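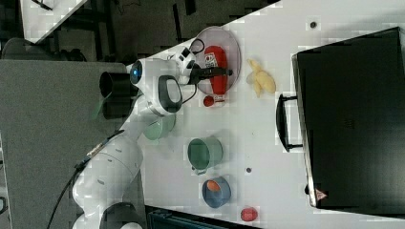 Müzeyyen Dursun thinks the honest answer to "can it clear the table yet?" belongs on the first page of this chapter: some of it, slowly, with a person in the room. Her comment on the draft is kept because new owners ask the same thing, and the steps below assume that answer.

4. Table clearing

4.1 What the Demow program can do

The program picks up one item at a time and sets it down at a place you have marked. It handles bottles, mugs, bowls and small round items on a flat, light-colored surface. In our shop trials it made 3,712 picks, and 144 of them needed a person to step in. Most of those were mugs standing close together or items resting on top of a plate.

It does not scrape plates, wipe the table or sort silverware. Stacking is in the menu but is still a test feature.

4.2 Before you start

1. Clamp the arm base and check that it does not rock.
2. Run the cables along the arm and fasten them with the clips from the Evolar kit. Leave enough slack at the wrist for a full turn.
3. Move anything heavy, such as a tool case, out of the marked work area. The arm will not lift it but may push against it.
4. Empty all cups and bowls. Close all bottle caps.

CAUTION: Do not use glassware or sharp knives with this program.

4.3 Marking the table

1. Open Setup and choose Surface.
2. Guide the gripper by hand to each corner of the work area and press Save.
3. Guide it to the drop-off spot and press Save again.
4. Press Check. The arm traces the outline above the table -- keep your hands clear until it stops.

4.4 Running the program

1. Set the speed to 40 percent for the first run.
2. Press Start. The arm takes the nearest item first.
3. If a bottle is lying on a plate, the gripper should close across the bottle only. If it catches the plate rim, press Pause and move the bottle to the bare table.
4. Leave space for the fingers on both sides of each mug.
5. When the list is empty, the arm returns to its rest position.

Note: The item list holds 16 entries. Clear a larger table in two runs.

4.5 If a pick fails

The arm tries again twice, then waits. Press Skip to leave the item where it is, or turn it by hand and press Retry. Bowls that keep slipping usually need the wide finger pads (Kwok, sold separately).

CAUTION: Press Pause before reaching into the work area, even for a moment.

For loading a dishwasher rack, see the Ferkance add-on sheet.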